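Memory upgrades at the Purley office

Desktop machines bought before the Stamgate move will be given extra memory during December. Six are done and 11 remain. Work starts after 6 p.m., so please save your files, log out and leave the machine switched off at the mains.

Modules must be fitted in matched pairs. Mixed pairs will often run at the speed of the slower module, and some will not start at all.

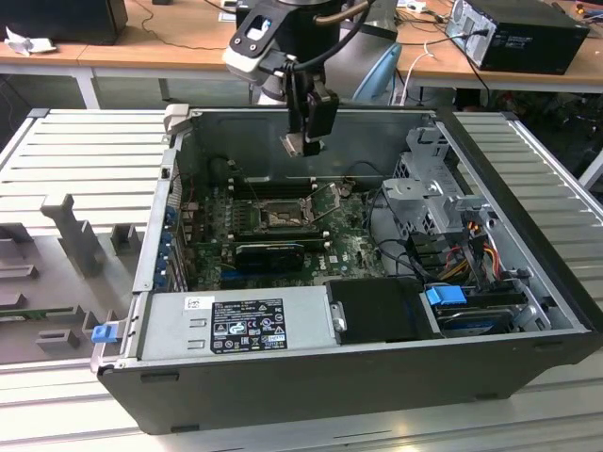 Old modules go back to Lamisi Wumbei for wiping from the asset list. Do not keep spares in desk drawers. If your machine beeps or restarts on its own after the upgrade, note the time and ring Fiifi Kyei on the help desk line.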